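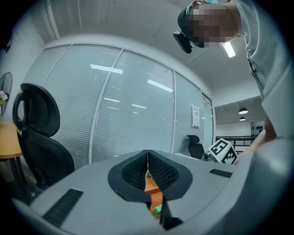 *Figure 1. Leaning in over a wooden tabletop.*

# Lighting and Table Height in Shared Study Rooms

Term project report, Apr 21, 2026

## 1. Background

Most students at the Losside campus do at least part of their reading and handwork at shared tables. The tables were bought at different times and come in two heights. The lamps over them are also mixed. We wanted to know if either of these affects how long people stay and how tired they feel when they leave.

Earlier course reports on the Gidey building looked at noise and room booking. Lighting was mentioned in one of them, in a single paragraph, with no readings.

## 2. Method

We handed out a one-page survey in March in two rooms, Gidey 114 and Gidey 219. Each person was asked how long they had been sitting, what kind of work they were doing, and whether their neck, back or eyes felt tired. We got 372 usable forms. Forms with the time left blank were dropped.

Light was measured at the center of each table and at both ends with a borrowed meter. We took the readings after dark with the blinds down, so daylight would not change the numbers from one table to the next.

## 3. Results

Room 114 has the lower tables and the older lamps. People there reported neck tiredness more often, mainly those who were drawing, cutting or writing by hand. Laptop users gave nearly the same answers in both rooms.

Light fell off toward the table ends in both rooms – more sharply in 114, where the lamps hang in a single row down the middle. Eye tiredness was reported more at the ends than in the center. Stays longer than 30 minutes made every complaint more common, in both rooms.

## 4. Problems

The two rooms differ in height and lighting at once, so we can't fully separate the two causes. We also did not ask about body height, and we should have. A few people filled out the form more than once on different days, and we had no way to match them.

## 5. Suggestions

- Add a second row of lamps in 114.
- Put clip-on lamps at the table ends until that is done.
- Raise two of the low tables with leg blocks and repeat the survey.

The leg blocks are the cheapest change and could be tested next term with the same form. A question on body height has been added to the draft.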